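# How to keep a round glass table looking good when the white tray is always on it?

**posted by tinard_lane, in Tables & Glass**

Hello all. I have a small problem with my glass table and I hope somebody can give me advice.

The table top is clear glass and it has a black metal base. Under it I have gray carpet. I bought the table second-hand in Gildale for 40 dollars and I am very happy with it, but everything shows on this glass. Every crumb, every finger mark. For this reason I put a white tray on it and I try to keep the snack things in the tray.
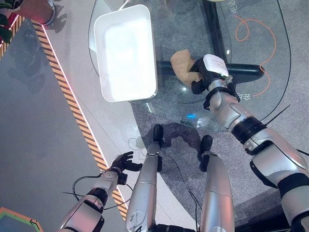 *The white tray on the glass, with the black base below.*

My difficulty is this. The tray has rounded corners and a flat bottom, and when I lift it after some days there is a dull shape on the glass, the same size as the tray. I wash it with warm water and dish soap, it goes away, and then it comes back. Also the tray moves a little when somebody takes something from it, and I am afraid of scratches.

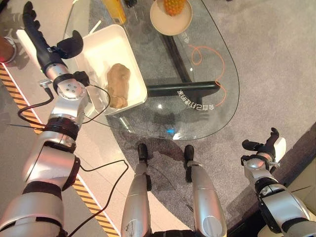
*Tray at the near edge, the plate with the fruit farther back.*

I like to have the tray near the edge because it is easy to reach from the sofa, and the plate stays farther in. Should I put something under the tray? I do not want a big cloth, because then I do not see the glass anymore, and the glass is why I bought it.

Thank you in advance, and excuse my English please.

---

**cleden_corner**

I had the same dull shape on my table in the hallway. In my case it was soap. I used too much of it and I did not rinse, so a thin film stayed on the glass and the tray pressed into it. Try this one time:

1. Take everything off the table.
2. Wipe the crumbs away with a dry soft cloth. Do not rub, a hard crumb can scratch.
3. Mix 2 spoons of white vinegar in a bowl of water and wipe the top.
4. Wipe again with clean water only.
5. Dry it completely with another cloth, also the side under the glass if you can reach it.

Wait until the bottom of the tray is dry too before you put it back. I forgot this many times, and then you close the water between the tray and the glass and the shape is there again the next morning.

For the moving, I use small clear rubber dots with glue on one side. One in each corner of the tray. You do not see them. Mine are from Albers, a pack was 95 cents, but any shop with furniture pads will have something like it. Do not use the brown felt ones, they slide on glass even more.

One more thing. In your second picture the tray comes a little over the edge. I would push it in by the width of a hand. If somebody leans on the side which is over the air, the tray can tip and you will have the bread on the carpet. Or is it ginger? I could not decide.

---

**oldkettle177**

just use a placemat

---

**gildale_north**

The placemat is not a bad idea if it is a clear one, but crumbs go under it and then you must lift two things.

I agree with the rubber dots. Please clean them every month, they collect dust and then they leave small gray rings. I also change the place of my tray from time to time, one week left and one week right, and since then I do not have any shape on the glass. For fruit I keep a plate with a rim like you do, it is good when the fruit is very ripe and starts to drip.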